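Home | Talks | Notes | Small Kitchens | Contact

One Shelf, a Few Mugs: speaker notes

Running time is 62 minutes with questions. If the room is slow to fill, skip the bit on hooks and start at "What a riser does."

OPENING

Hello, and thank you for coming out to hear someone talk about mugs! I mean it. I've given the big talks, the whole-house ones with the floor plans, and this is the one I look forward to, because everybody in the room has a mug cupboard and almost everybody has been hit by something falling out of it.

Ask for hands: who has a mug they never drink from? Who has moved house with it? (Wait for this one. People start telling the person next to them about it, and it's worth losing a minute.)

I used to run the kitchen corner at Overgaard, a shared studio building with 500 people on the door list and 2 sinks. When I left, I did a full count of the mugs, cupboards and desks and windowsills and all. There were 1428. I'm going to say that again slowly. One thousand, four hundred and twenty-eight. We still ran out every morning before ten, and that is where this talk comes from.

WHY WE RUN OUT

The clean mugs at Overgaard were in the cupboards, stacked three high and four deep, and people took from the front row. When the front row was gone they said "no mugs" and went to get a paper cup. I did this myself! I knew exactly what was behind that front row and I still took the paper cup, because reaching in meant lifting two things off a third thing with a phone in my other hand.

So the first idea tonight is that a mug you can't lift out with one hand is in storage. It's fine to have mugs in storage. Just don't plan your morning on them.

Pause here, sip of tea.

WHAT A RISER DOES

A riser is the little low shelf with feet that you stand on a counter or a table. A flat board, something at each end to hold it up, done. I love these things out of all proportion. They cost little, they need no drill, and if you hate where you put it you pick it up and put it somewhere else - which I did four times in my own kitchen before it landed next to the kettle.

The trick is to let it be short of space. Three mugs in a row is plenty for most homes. People always want to squeeze in a fourth, then a fifth behind, and before long they've built the cupboard again, only outdoors.
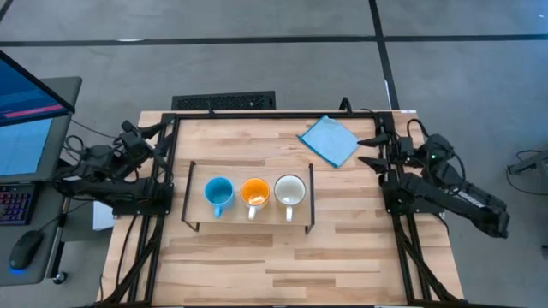 Color helps more than I ever expected. With a row where each mug is plainly its own thing, say a blue one, one with an orange inside and a white one, you stop reading and just reach. At Tanden, the second kitchen I worked on, every mug in the place was the same gray. Lovely mugs! Nobody could tell theirs from anyone else's by mid-morning, so they took a fresh one each time, and the sink filled up by lunch.

Handles next. Turn them all the same way, toward where you stand. It takes no time at all and it feels silly until the first sleepy morning when your hand simply closes on one. If you share with a left-handed person, handles straight toward the front suits both of you.

Then the old argument, rim up or rim down. I'm a rim-up person for mugs in daily use, since they're never out long enough to gather dust and I like to see that they're empty. For anything that sits for weeks, rim down on a clean surface. There will be someone in the audience who feels strongly about this. Let them speak, they're usually great fun.

THE CLOTH

Keep one folded cloth on the same table, near the shelf and never on it. A cloth on the shelf takes up a mug's worth of room, and a damp cloth under a mug is how you get those rings. I fold mine in four and leave it where my free hand goes. Change it more often than you think you need to.

TRYING IT AT HOME

Clear one patch of table. Put the riser on it. Pick the mugs you used this week, only those, and stand them up there with a little air between them so your knuckles fit. Everything else goes in a box with the month written on the lid. I did mine in April and opened the box twice, once for guests and once out of pure nosiness.

The Romisier group tried this in a hallway kitchen and went a whole month without opening theirs. They were so pleased they sent me a mug. (Hold up the mug. It lives in the box.)

IF THERE'S TIME

Hooks: good for light mugs, hard on rims if they swing together. Mug trees: pretty, tippy, take the far side off first and over it goes. Stacking: two at most, and only if they came as a set.

Handout is on the chair by the door, one per household please, the printer gave up early.

Contact: Stimo Talks, bookings desk | Copyright Stimo | Back to top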